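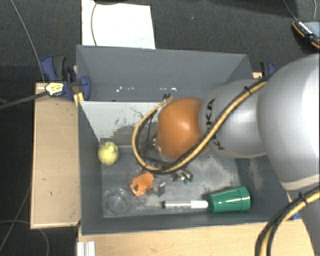 June 19, 2024

Sieve shaker, repeatability check on the Nornitz sand. Second series; the first was in January and used the old 300 micron screen, now scrapped for a torn seam.

Stack top to bottom: 600, 300, pan. Charge dried overnight, cooled in the desiccator, split with the riffle box. Shaking time 16 min, amplitude as marked on the dial with Eetu's pencil line.

Runs 1 to 4 agree well on the 600 screen. The 300 fraction drifts upward from run to run, small but always in the same direction. Blinding is the likely cause. Held the screen to the window after run 4 and there were near-size grains wedged along one side. Brushed from underneath with the soft brush, tapped the rim, repeated. Run 5 came back to the level of run 1.

Change to procedure: brush the 300 after every run, with the screen upside down over paper. Add the brushings to the retained fraction before weighing. Máté left them out in January, so those numbers should not be pooled with these.

Run 6 rejected. Lid clamp not fully down, fines on the bench around the base. Mass loss over the limit on the sheet.

Run 7 good. Closure better than any of the others – possibly just the new pan gasket.

Balance: zero wanders when the hood on the far side is running. Moved it to the stone slab and waited for it to settle. Sânziana has the check weights, ask for them back before the next series.

Pesonen sample not started. It arrived damp and the bag label does not match the delivery note. Wrote to Vratislav, no answer yet. Do not open the second bag until this is sorted out.

To do:
Plot 300 fraction against run order, with and without brushing
Order spare gasket, same size as the pan
Ask Valtteri whether he wants the fines kept or discarded
Redraw the pencil line on the dial, nearly rubbed off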